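May 28, 2024
By Tetteh Dogbe

I'd been aboard the Siriwan for ten minutes before anyone let me near the engine room, and I was already sold on her (the galley does a very good egg roll). She's a little coaster, 72 metres long, running timber out of Jesstead, and since November she's been burning methanol on one of her two engines.
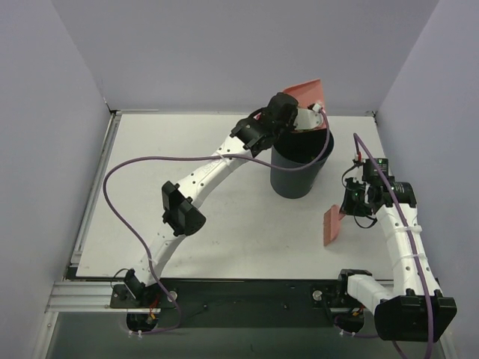 Two white arms, one at each front corner of the table.

The chief engineer told me the tank holds almost 300 tonnes, and she still grumbles about the cargo space it ate up. Fair enough! Methanol takes a lot more room than diesel for the same miles, and Grullullow is the only port on her route that sells it.
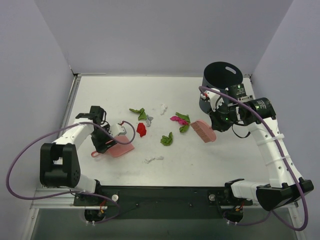
Pink dustpan in the gripper, scoop down on the tabletop.

We sailed at dusk, and I slept right through the switch of fuels.

Contact us | © Endetti | Back to top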